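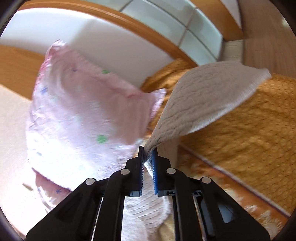

Iveta Krajčí wrote in to say that she keeps eleven years of minutes in the cupboard over her fridge, that the cupboard is full, and could we please do a page on what to throw out and where to put the rest before her family moves her into the garage.

Yes! Gladly! I've been secretary of three different outfits in Gidbridge, two of them at the same time, and every scrap of paper from all three has passed through my kitchen. If you keep the records for a housing co-op, a choir, a food pantry or a neighborhood association, and the "office" is the end of your dining table, I hope you'll find something useful in what follows. I love this stuff. I know how that sounds.

Start with one box

Get one sturdy box with a lid that closes and put everything in it. Don't sort yet. Go around the house and collect: the kitchen drawer, the tote bag from the last meeting, the glove compartment, the pile under the phone charger. When I did it for the Nevo garden co-op I found the signed bylaws inside a cookbook.

Then clear the table and make four piles.

Forever: articles of incorporation, bylaws and every amendment, the letter granting tax status if you have one, deeds, signed minutes of every meeting.

Years: bank statements, tax returns, contracts that have ended, insurance policies. How many years depends on your state and on what the paper is, so ask whoever does your taxes and write the answer on the folder.

This year: agendas, sign-in sheets, the reports people handed out, letters waiting for a reply.

Out: spare copies, flyers for things that are over, drafts of minutes once the approved version is signed, four copies of the same parking map.

My first sort came to 1481 sheets and I kept 315 of them. Most of the rest were duplicates. Boards love to print a packet for everyone and then leave the packets on the chairs, and guess who carries them home.

Shred anything from the out pile with an account number, a home address or a Social Security number on it. The rest can go in recycling.

The minute book

Use a real binder for the signed minutes, the kind with D-shaped rings, and use it for that and nothing else. Two inches is plenty to start. Page protectors look neat but they double the thickness, and people leave pages inside them when they make copies, so I only use them for the bylaws and the articles.

Put the newest minutes at the front. I fought this one for years because I liked my history in order, and then Aldana Maldonado pointed out that in every meeting we'd ever had, the question was about last month. She was right. Newest first.

Number the pages by hand in the bottom corner, in pen, when the minutes are signed. Number straight through and don't start over each year. Our choir is on page 217 now and I can tell at a glance if a sheet has gone missing.

Behind the minutes I keep a single page headed "Things we decided." One line per decision, with the page number next to it. Dues raised, p. 88. Keys to be held by two people, p. 102. Dogs allowed on the patio, p. 140. It takes a minute or two after each meeting and it will save you whole evenings of flipping. If you take only one thing from this page, please take that one — I'm a little evangelical about it.

Writing up at the kitchen table

Do it the same night if you can stand to, or with your coffee the next morning. Not a week later. My notes turn into a foreign language in about three days ("B. says no to the blue one, see Tues." Which blue one? Which B.?).

Write down what was decided, who moved it, who seconded it, how the vote went, and who agreed to do what by when. Leave out the speeches. New secretaries try to get every word, bless them, and end up with nine pages that nobody approves because everyone wants their own part fixed. Brayan Chávez wrote me to say he cut his minutes from six pages to one and a half and the approval vote now takes less time than passing the cookies.

A few small habits that help:

Type the heading, the date line and the list of board members once, save it as a blank, and open the blank each time.

Put the motion in its own paragraph with a line of space above and below it.

Write the time the meeting opened and the time it closed. Write when somebody leaves early, too, if you're a small board and the quorum is tight.

Read the whole thing aloud once before you send it. I do it standing at the sink.

Send the draft out with the word DRAFT in the file name and at the top of the page. Take it off when the board approves. I also change the font color of the word to red, which my nephew says is excessive.

Where to keep it all

Inside a closet, on a shelf, in the part of the house you heat. Attics cook paper and basements make it smell like a basement. Keep boxes a few inches off the floor even upstairs. Over the fridge is warm and gets greasy from the stove, so Iveta, I'm sorry, but I'd clear that cupboard out even if it weren't full!

A hall closet is very good. So is the bottom shelf of a bookcase if you don't have a dog. Under a bed works if you use a flat lidded box and can still slide it out without moving furniture.

For the originals of your articles and bylaws, a bank box or a small fireproof one is worth the money. Keep a photocopy in the binder and write on the photocopy where the original lives.

Paper clips leave rust marks if they sit for years. Staples do as well, more slowly. For the forever pile I take them all out with a butter knife (gently, from the back) and fold a sheet of plain paper around each set. Rubber bands are the worst of the bunch. They go gummy and then they go hard and take the print with them.

Labels

Use big letters. Put the name of the organization first, then what's in the box, then the years. Label the short end and the lid. I use a plain Velell marker and masking tape for anything that will change this year, and a printed label for anything that won't.

Write "Property of" and the organization's name on every box. It feels fussy in your own house. But if you are sick, or move away, or somebody is clearing out your closet for you, they need to know at once that the box isn't yours.

If something spills

Coffee on the minutes happens to all of us. Blot, don't rub. Lay the sheets out flat with plain white paper towels between them, no printed patterns, and change the towels a couple of times. When they're nearly dry, put them under a heavy book overnight. They'll be wavy but you'll be able to read them. Ballpoint usually comes through fine and gel ink usually doesn't, so sign in ballpoint.

If the signed page is past saving, print a fresh copy of the approved minutes, have it signed again at the next meeting, and make a note in that meeting's minutes that you did. Don't quietly swap it.

Backups

Scan or photograph the signed pages once a quarter. I do mine in January, April, July and October with the radio on. It takes me 30 minutes, a bit more if there's been a squabble. Keep one set on your computer and one somewhere that isn't your house — a shared online folder that at least two other board members can get into, or a thumb drive in somebody else's desk. Test it! Open a file from the other person's computer while you're both sitting there.

Name files starting with the year, then the month, then the day, then what it is. They'll line up on their own.

Handing over

Some day you'll pass the boxes along, and a sheet taped inside the lid of the first one makes it so much easier. Mine lists what's in each box, where the originals are, who has the passwords, which filings come due and in what month, and the phone number of the print shop on Havlíček Street that still does comb binding.

Go through the boxes together at a table, with something to eat. Have the new person sign a copy of the list and put it in the minute book. Noreen Sial and I did ours in one evening and she caught two missing years that I'd put in the wrong binder.

From the mailbag

Gervasio Escobar asks whether he has to keep the recordings he makes for writing up the minutes. Check your bylaws first and then ask your board to settle on a rule and vote on it. Ours are erased once the minutes are approved. Whatever you pick, do the same thing every time, and add it to your "Things we decided" page.

Several of you asked about colored folders. I'm all for them. Green for money, blue for minutes, yellow for anything with a deadline, and write the colors down somewhere because the next secretary will think yellow means insurance.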